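Car break-ins are up again, and yes, mine was one of them

I'll get my own bit out of the way first. I came out at six in the morning with my coffee and my bag and my keys in my teeth, and the passenger window was all over the seat. They took a phone charger, a half-full box of granola bars and the little pouch where I keep parking change. They left a perfectly good umbrella, and I'm still a bit offended for the umbrella.

So when I heard the police were putting up numbers at the library meeting I went along, notebook and all, and I wasn't the only one with a window story. There were 172 vehicle break-ins reported across Endard in September. Fifty-one of those were on the streets between Galang Avenue and the rail yard, a patch you can walk end to end in 20 minutes.
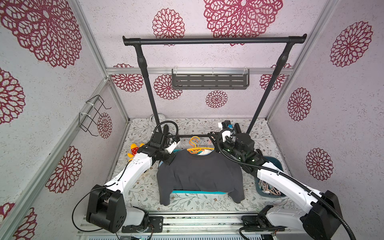 A dark charcoal sweatshirt laid across a teal laundry basket, with two robot arms at work.

Sgt. Anil Shenoy ran the first half of the meeting and I thought he was pretty straight with people. He said most of the cars were hit between two and five in the morning, and that in a lot of cases there was no broken glass at all. The doors were just unlocked. You could feel the whole room going back over whether they'd locked theirs (I had, thank you, hence the window).

He also said two people had been charged so far, both adults, and that he wasn't going to talk about anyone else while the cases were open. A man near the front asked him three different ways if it was kids from the high school and got the same answer three times.

What people really wanted to talk about was the Livico parking lot. If you don't shop there, it's the big one behind the pharmacy, and the lights on the far side have been out since before school started. Enikő Takács works the late shift at the bakery counter and parks over there because staff have to. Her car has been gone through twice. She told the meeting she now walks out with her keys between her fingers and her phone already dialing, and she'd like somebody to please change a light bulb.

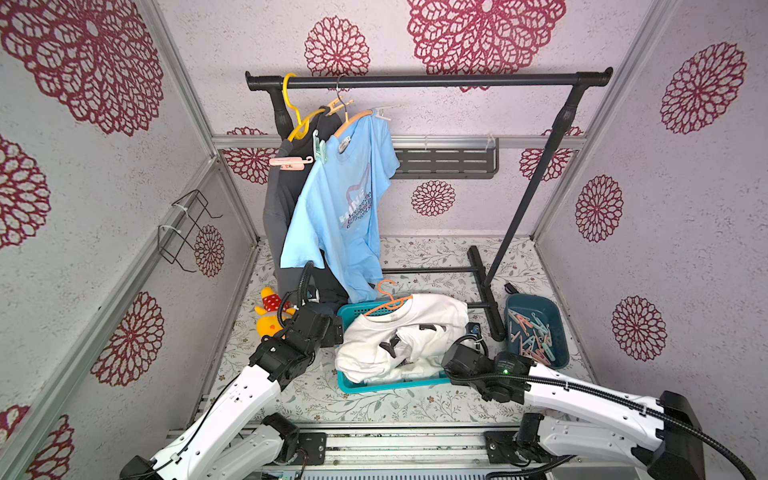
The store did send someone, to be fair. The assistant manager said the lights belong to the landlord and the landlord has been told, in writing, more than once. That got a groan. Shenoy said he'd call the landlord himself, and that got some applause, so we'll see.

Then we got onto Dondo, the neighborhood app half the town is on. I like it fine for lost cats. But it has turned into a place where anybody walking down the street after dark gets their picture posted, and Rukhsana Mirani stood up and talked about that. Her nephew is 16, he walks home from his job at the car wash, and in September he was posted twice in one week as a "suspicious male." One of the comments had their street name in it. She wasn't shouting or anything. She read the comments out loud off her phone, all of them, and it took a while, and a couple of people were looking hard at the floor!

I'd seen one of those posts. I scrolled past it and didn't think twice, and I have been thinking about it since. 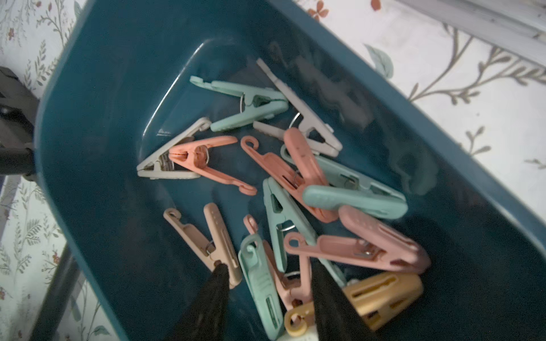

Shenoy's advice was to call the non-emergency line if you see someone trying door handles and to leave faces off the internet. He wants doorbell footage, but he wants it sent to the department, with the time on it. He also wants every break-in reported even if nothing was taken, and I know at least four people on my block who haven't bothered.

As for what happens next, there'll be an extra overnight patrol between Galang Avenue and the rail yard through the end of the year. Celina Jabłońska from the city council says she'll ask for money for street lighting at the next budget session, though she wouldn't put a figure on it when I asked her in the hallway. Chaminda Munshi, who has the glass shop on Galang, is knocking the labor charge off side windows for anyone who brings in a police report number. He did mine before lunch, and there was a line behind me.
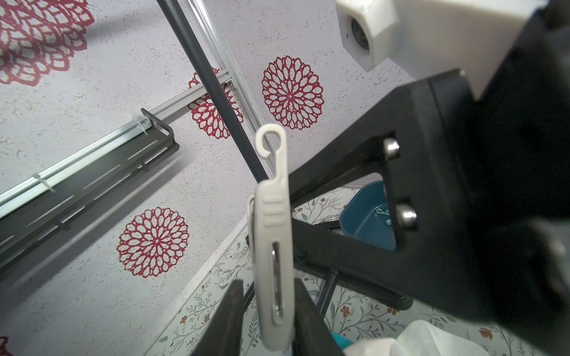
Endard, October 14, 2019

One update since I first wrote this up. I drove past Livico last night on my way home and two of the lights on the far side were on. The third was flickering. I texted Enikő and she said she'd parked under it.

If your car was hit in September and you never reported it, the department says you still can, at the front desk or by phone. Bring the plate number, a rough time and a list of what's gone. Mine says "granola bars."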